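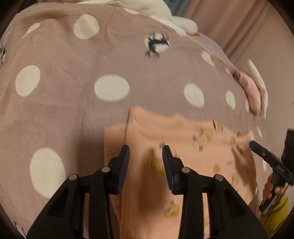 Lireo sells houses that have been on the market too long, and a few that never should have left it. We opened with one desk, one phone and a listing for a manor with 200 windows and no working boiler. Most agencies will tell you a bedroom has to be dressed in white linen before anyone with money walks in. We have sold bedrooms with mauve bedspreads and big white polka dots to perfectly solvent people. Buyers have their own sheets. What they want from us is the age of the roof and a straight answer on the drains.

## Who we are

Ashok Yadav started the firm after a long stretch at a larger agency, where he was once asked to describe a coal cellar as a "garden-level retreat." He declined, was thanked for his candor, and had his own sign painted by July. He still writes every listing himself, which explains both their accuracy and their occasional lateness.

The rest of us handle viewings, surveys, paperwork, and the keys. Old houses come with a lot of keys. Very few of them open anything.

## What we sell

Country houses, mostly, plus the odd mill, rectory, and former school. Our patch runs from Nutlow down the river to Boton, with a detour up the hill to Akande for anyone who enjoys a steep driveway. We don't handle new developments. We've been asked, and we were polite about it.

The biggest property we've sold had 1000 acres and a ballroom. The smallest had a kitchen you had to back out of. Both took the same number of meetings, and the smaller one had the better view.
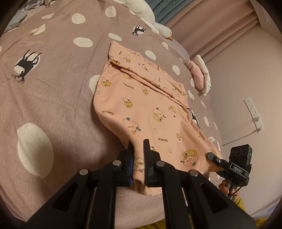

**Do I have to empty the house before you list it?**

Leave it as you live in it. We'll ask you to clear the stairs and the front hall, and to unlock the attic, and that's usually the end of it. If we think a room would show better with less in it, we'll tell you which one and you're free to ignore us.

## How we work

We visit twice before agreeing on a price. The first visit is for the house at its best, with you there and the coffee on. The second is in poor weather if we can manage it, and we bring a flashlight. Owners tend to find the second visit less charming, but it's the one that keeps a sale from falling apart in the survey.

After that we write the listing and send you a draft. 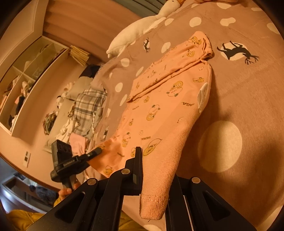 You can correct anything in it except the bad news. If the west wing leans, the listing will say it leans. We once took out the word "imposing" 2 times at an owner's request and found it back in the proofs, which Ashok blames on the printer.

Our fee is a percentage, agreed in writing at the start, and we don't charge for photographs, brochures, or sympathy.

## Find us

The office is in Nutlow, above the bakery, up a staircase we would be obliged to describe as "characterful." Call extension 2229 for viewings. Sellers should ask for Ashok and allow him a little time to find his glasses.

*Page last updated May 16, 2025.*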